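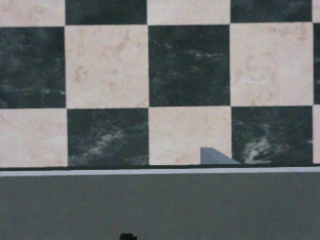 Grabowska wrote after the last call that a policy trained only on rendered views will learn the floor before it learns the task, and asked that the next study measure this directly. The request was reasonable. The present call is for the study that resulted.

Call for participants: background dependence in simulated manipulation
Istano Robotics Methods Group

We are recruiting 20 participants for a teleoperation study. Participants control a simulated arm and gripper from a desktop station. The recorded episodes are used to train policies, which are then tested on backgrounds absent from training.

Background
In our previous study, policies were trained on 4,000 simulated episodes with a single floor texture. Success on a reaching task dropped when the floor was changed and the work surface, lighting and object positions were held constant. Adding grain and blur to the rendered views reduced the drop but did not remove it. That data came from one operator, so we could not separate the effect of the texture from the effect of that operator's habits. The new study varies both.

Procedure
Each participant attends 5 sessions. A session consists of a practice block, two recorded blocks and a short workload questionnaire. Floor patterns include high-contrast checkered marble, plain gray and wood grain. Pattern order is assigned by the software and differs between participants. The work surface keeps the same color and finish in all conditions. Parts of the gripper may leave the camera view during an episode; participants should continue unless the software stops the block.

Control is by a Bovus hand controller with the standard button layout. No headset is used.

Eligibility
Age 18 or over
Normal or corrected vision, including color vision
Able to use a hand controller with either hand
No prior work on Istano simulation projects

Experience with robots or video games is recorded but not required. Left-handed applicants are encouraged to apply, as the earlier data set contained none.

Location and hours
Sessions are held at the Osport building, level 7, on weekdays and on Saturday mornings. Recruitment closes at the end of February or when all places are filled.

Payment
Participants are paid per completed session at the site's standard hourly rate. Anyone who withdraws is paid for the sessions already completed.

Data
We store controller input, simulator state, rendered views and questionnaire answers under a participant code. No video or audio of participants is recorded. Episodes may be released with the published results. Withdrawal of data is possible until training of the first policy begins.

To apply
Complete the form at the Osport front desk or request it from the study office. State your dominant hand and the times you are available.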